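Iston, Dec 20, 2001

Fourteen years they prayed in a rented room over the tire shop on Polat Street, and no one in Iston said much about it. Then the congregation bought a building. Then people had a lot to say.

The building is the old Drosby shoe warehouse, brick, two floors, empty since the owners moved the business down to Pirari. The Iston mosque paid cash in February. By spring there were yard signs. By summer a zoning hearing that ran past midnight, and a petition, and a counter petition, and one letter to the paper so ugly the editor ran it with an apology next to it.

"Parking," says Gülizar Özkan, and laughs, not very hard. "Everybody wanted to talk about parking."

She teaches chemistry at the high school. Speaks for the mosque mostly because she was the one who picked up when the paper called. Born two towns over, moved here for the job, stayed. At the hearing a man asked her where she was from and she gave him the name of the street. He asked again. She gave him the house number.

The town asked for 84 parking spaces. The Methodist church across the road, which seats more, has 23. Nobody at the hearing could say where the first number came from. The planning office told me it was a "working figure" and then didnt call back.

September came and the whole thing changed shape. Somebody painted the loading door. Somebody else, or the same somebody, put a brick through the upstairs window, the one with the new glass in it. A police car sat out front for a week and then it didn't. Two families left for the city. One has come back.

But also: the Methodists came over with paint and rollers. A woman who had carried the petition door to door asked to have her name taken off it. The hardware store sent a new pane and wouldn't take a check. Özkan keeps a list of these things in the back of her grade book, and a shorter list of the others.
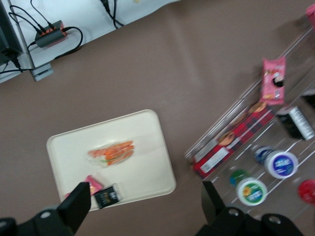
The first dinner in the new place was in Ramadan, the second week. Folding tables, heat not working right, everyone in coats. They had asked the neighbors in to break the fast, put a notice in the paper and everything, and figured on maybe a handful. They ran out of soup before sunset prayer was over. Somebody's uncle drove back to town for bread, twice.

I sat next to a retired mail carrier who had spoken against the permit. Still against it, he told me, passing the rice. Traffic. He had a second plate and then asked the imam a long question about Abraham, and the imam gave him a longer answer, and they were still at it when the chairs were being stacked.

Not a fairy tale. The permit is only temporary, good until the council votes again in February, and the votes are close. Two members say they are undecided. One won't talk to reporters at all. There is a lawyer now, which costs money the mosque had put aside for a roof, and the roof leaks over the womens' side when the wind is from the north.

And the loading door. They painted over it the next morning but the red came up through the white, so they painted it again, green this time. You can still find the letters if the sun is low and you know what they said. Özkan's students know. One of them asked her in class if she was scared, right in the middle of a lab.

"I told him to watch his burner," she says. Then, after a bit, "I was scared in September. Now I'm tired. I would like to argue about the roof."

On the last night of the fast she stayed late to lock up. A pickup slowed in front of the building, stopped, lights on. She stood inside the door with the keys in her hand. The driver leaned over, rolled down the window and wanted to know if this was where the free supper was.

She told him he'd missed it, and there was some rice left.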